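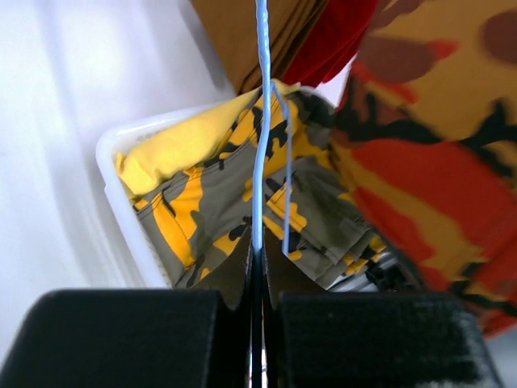

Quiz fans cry foul as Zametix final cut short for football

Home News TV Soaps Quiz Shows Listings

Wednesday, May 18, 2022
By the TV desk

Viewers of teatime quiz Zametix were left fuming last night after the end of the show was lopped off to make way for extra time in the football.

The final round had just begun when the picture switched to the match. No warning, no caption, just a crowd roaring. The one remaining contestant was playing for the full 2000 pounds and had 2 questions left.

Anyone who had recorded the episode was out of luck too, as the recording simply carried on into the football.

By the end of the evening the channel had received 1357 complaints, it confirmed this morning. Most were about the missing ending. A fair few were about the apology, which was read out over the closing credits of the match, by which time plenty of quiz viewers had gone elsewhere.

"I sat through the whole thing, the adverts as well, and I still don't know if she won," wrote one viewer on the show's message board. Another said: "Put the football on the other channel. That is what the other channel is for."

Others were less bothered. "It's a repeat by Friday anyway," said one reply, which did not go down well.

Jomard, the company that makes the programme, said it had handed over a full-length episode as normal and had no say over when it went out. It said it was "as dissapointed as anyone" and that the contestant had been in touch to say her family missed it as well.

The channel said the late change was down to the match overrunning and that the full episode would be shown again on Saturday at teatime, ahead of the usual celebrity edition. It is also on the catch-up service now, complete with the ending. So anyone who can't wait can find out there -- we won't spoil it.

It is the second spot of bother for the show this year. In March a question in the picture round was found to have two right answers, and a contestant knocked out for giving the second one was asked back. He went out in the first round again.

Zametix is filmed at the Urovetti studios and began as a late-night filler before moving to its present slot, where it has done well against the news. Players answer questions to light up squares on a board, then have to choose which ones to gamble in the last round. The top prize has stayed at 2000 pounds since the first series, something fans grumble about when there is nothing else to grumble about.

A new series has already been ordered and will be be filmed over the summer. Applications for contestants are open until the end of next month. Pairs can apply for the first time, though only one of the two will be allowed on the buzzer.

Rival quiz Nwankwo, which goes out on the other side at the same time, had its best audience of the run last night. Its makers didn't want to comment on why -- they did say new viewers were very welcome.

Tonight's Zametix is on at the normal time. No football.

Contact the TV desk | Copyright 2022, all rights reserved | Back to top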